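28 August 2024

Folding set, Remon house, second pass with the hand-held gripper. The plan from Trodix still says 40 episodes per garment and I still don't believe the number means anything. Nobody has shown me a curve. In May we gave them 20 of the same towel and the policy learned that towel.

Knitwear today. Sleeves first, then hem to collar. Thick wool is slow because the pads take up two layers when you want one, and the second layer comes along without the operator noticing. Threw out 6 for that. The review tool passed 4 of them as clean — so much for automatic review.

The instruction sheet says "fold sleeve to centre". Runden reads this as cuff on the midline, the Patrício group lets the sleeve go right across the chest. Both lots go into the same training pool under the same label. I asked which is correct and was told variety is good. Variety in the bedding, maybe. I doubt it helps when the target itself wanders.

To do: split the label in two, and re-check the finger width calibration before the next garment. Keep the rejects in their own folder, don't delete.

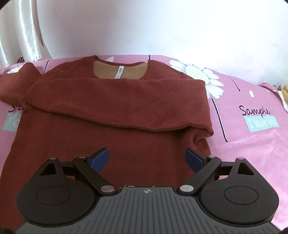
Also want a run with the sleeves started inside out, if the sheet ever allows it.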